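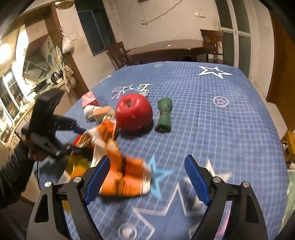
grubbyhems

16th April

Daughter is five and has decided she owns one garment, a Nukby tracksuit with sequins down both legs. It came in the Inga subscription box and I now hand wash it at night like a Victorian laundress. The care label says cold wash only, the cuffs are grey, and the sequins are leaving home one at a time. Is there a machine cycle that won't finish it off? And do I buy the next size up now, or will she have moved on by the time it fits?

37 views - 3 answers

Answer 1
Just wash it. They're kids' clothes.

9 found this helpful

Answer 2
Turn it inside out, zip it up, put it in a mesh bag and use the delicates cycle with the spin as low as your machine goes. Dry it flat in the shade. The Wovulgate ones have the sequins on one long thread, so when one goes its neighbours follow - dab clear nail polish on the knot at the back of any loose end before it goes in. For grey cuffs, rub in a bit of plain laundry soap and leave it while you have your tea. Don't soak the whole thing overnight. I did that with a navy one and ended up with a navy bathtub.

129 found this helpful

Answer 3
Agree with the mesh bag, but I'd argue about the next size.

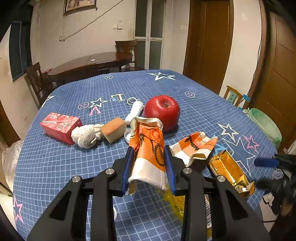 Buying ahead has never worked in our house. I bought the Volach dinosaur jumper in two sizes last November, very pleased with myself, and by the time the second one fitted he was only wearing things with trucks on them. If you must, get something in a print you could stand to see used for another purpose. A blue cloth with a white grid and stars all over it, pink ones included, would make a decent pair of pyjama pants, and if she goes off stars it can go back to being a tablecloth. You can't say that for sequins. My other suggestion is to sell the tracksuit while it still has a colour, but you'd have to get it off her first, so good luck.

5 found this helpful

4 comments hidden

Contact us | Community rules | Back to top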